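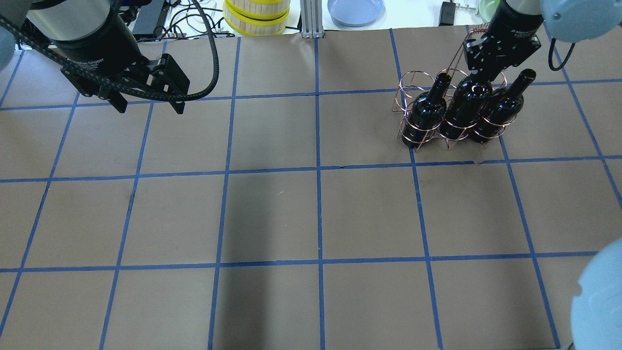 Tambunan

November 19, 2025

The new grasp planner is running on both arms and I can't stop grinning! I spent most of today on the wire bottle carrier, the one that has been making a fool of my segmentation since April. Thin copper wire against brown paper, with three dark shiny bottles inside it, is about as mean as depth data gets. The old code saw the bottles and smeared the handle into nothing.

So I quit asking for a clean surface. Trillero now fits a curve to whatever scraps of handle it gets and hands that to the planner as a tube (fake thickness and all), and the right gripper closes on it. The left one hangs back, open, until the planner gives it a job.

Logged 400 planning calls before dinner. The taped grid is wonderful for this, I just type a cell into the config and go. The tape wanders a bit, so cell centers come from the calibration file and I leave the lines alone.

Still to do: the collision check treats the bottles as one fat box, and Josura crashes if I replay past frame 1338. Bug filed. Tomorrow, a cylinder per bottle.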